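The Bowl on the Worktop
Does a tidy snack station really change what anyone eats?

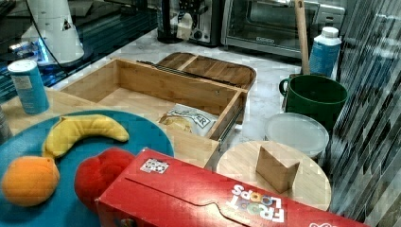 Every January the same advice comes round. Put the fruit where you can see it, put the crisps in a box, and the household will mend its ways without a cross word. I have heard this from two magazines, a dentist and my sister, and I have yet to see the evidence in a kitchen with people in it.

The makers of storage are naturally keen. Flistari will sell you a wooden box with a drawer front for £30. Cornora does a divided tray with a raised rim, handsome enough, which the catalogue calls a "grazing system". It's a tray. My mother had one and kept bills in it.

Tzu-hsuan Chiu fits out small kitchens under the name Lai, and she is more patient with all this than I am. "People buy the box first and then look for something to put in it," she told me. "A bag of crisps is never the right shape." She's right about that - they slump, they spring open, they lean out over the front as if looking for the bus. Cereal is no better. Stand the packet up and it blocks the socket, lay it flat and it takes over the table.

And the fruit? A banana and an orange on a coloured plate do look cheerful, I'll give them that. So do toy ones, which keep longer and get eaten about as often in my house.

Chiu's own advice costs nothing: clear one stretch of worktop, leave it alone for a fortnight and see what drifts back. I tried it. The cereal was back by breakfast, and the Cornora tray has the bills in it.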